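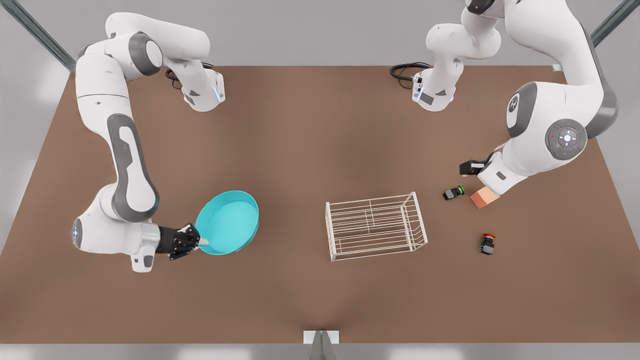

Jeanie Shearer told me I was being unfair. Her view, as she put it over a very long lunch, is that people on the line hated the label printers too, and now you couldn't pry one out of their hands. Give the arms a year, she said, and we'll be arguing about something else.

Maybe. I've worked at Celtstead long enough to have been given a year before. The pitch from Girkex is that two arms take over dish handling and small parts sorting on our side of the building, and the 33 of us on the shift get "higher value tasks." I asked what those were. I got a slide with a sunrise on it.

Picking up a bowl by the rim is a fine thing for a machine to do. I have picked up more bowls than I care to think about and my wrists would be glad to stop. But the job was never only the bowl. It was noticing that the rack had a bent wire, or that the new kid had gone quiet - and I don't see where that goes in the plan.

Zumden put in a similar setup last September. A friend there says the lifting really did get easier, and I believe her. She also says her break moved twice and she now spends about 2 hours a shift waiting to be told a cell is clear. Her pay is the same. Her title has "technician" in it.

So I'm not against it, Jeanie. I'd just like somebody to write down who gets trained, who gets moved and what happens to the night crew, before the things are bolted to the floor. I've asked for it in an email. I'll post the answer if one comes.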